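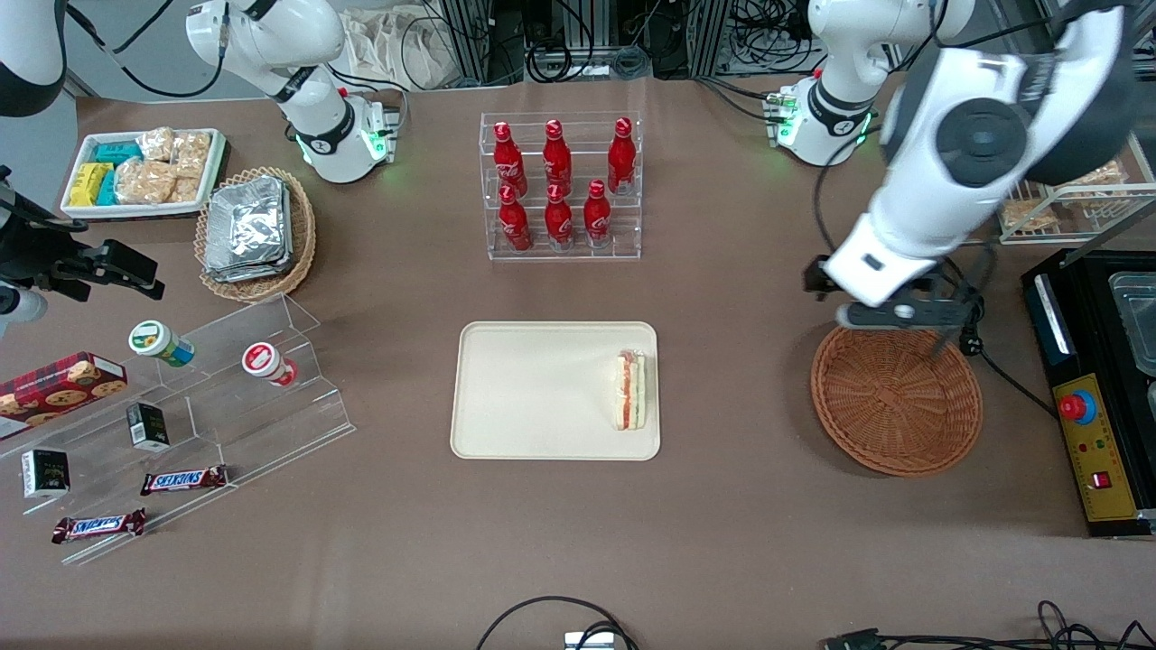 *Wicker basket and snack tray on brown paper.*

## 4. Setting up the snack table

Okay, so your stall is paid for and you've got your spot on the map (if not, go back to section 3 and sort that out with Boyang Cui first). I've done the snack table at the Plakville street fair enough times to have opinions, and this part of the guide is mostly me writing them down so Muchen Lei can stop calling me at breakfast!

**What you need**

- One folding table per stall, legs checked
- A roll of brown paper, the wide kind
- Masking tape
- Trays, baskets, tongs
- The green cash box and its key, which live separately

**Steps**

1. Get the table up and push down on each corner. The Gidness tables have a latch under the middle that you have to snap shut by hand, and it's stiff, so use your palm and keep your fingers out of the hinge.

2. Roll the paper out lengthwise and leave a good hand's width hanging over the front. Pull it snug and tape it underneath. I used to tape the top and it looked awful by noon.

3. Put anything heavy at the back first, then trays, then baskets up front where people can reach them. I like to leave one basket free for returns and odd change-of-mind stuff (kids pick up three things and keep one, you know how it goes).

4. Write prices straight on the paper in fat marker. Most things go for 60 or 69 cents. Yes, 69 is a pain for change, but the big cookies cost us more and we never agreed on a rounder number.

5. Set out the tongs, one pair for each tray of unwrapped food. Wrapped stuff doesn't need them.

6. Open the cash box, count the float, and write it on the slip inside the lid. Then sign it!

> **Caution:** Keep nuts on their own tray at the far end, with their own tongs. If tongs get mixed up, take both pairs out and wash them before you serve anything else.

> **Note:** The Głowacki bakery order comes in flat boxes of 8. Don't stack them more than two high or the bottom ones get squashed, and then you're eating them yourself. Which, fine, but still.

**Restocking**

We went through over 200 snacks last October, and the rush came all at once when the parade let out. I keep the spare boxes under the table with the labels facing out so I can grab one without crawling around. Refill when a tray is half down. People get shy about taking the last few, I don't know why, and a full tray sells much faster.

If it's windy, add a second strip of tape along each short side. Clothespins work too, but they do walk off.

**If something goes wrong**

- *Paper tears:* lay a fresh piece over the top and tape it. Don't try to clear the whole table mid-fair.
- *Table wobbles:* fold some cardboard under the short leg.
- *Cash box won't open:* turn the key left, then right. Spare key is with the Cistinness stall, two down from ours.

Packing up is in section 5.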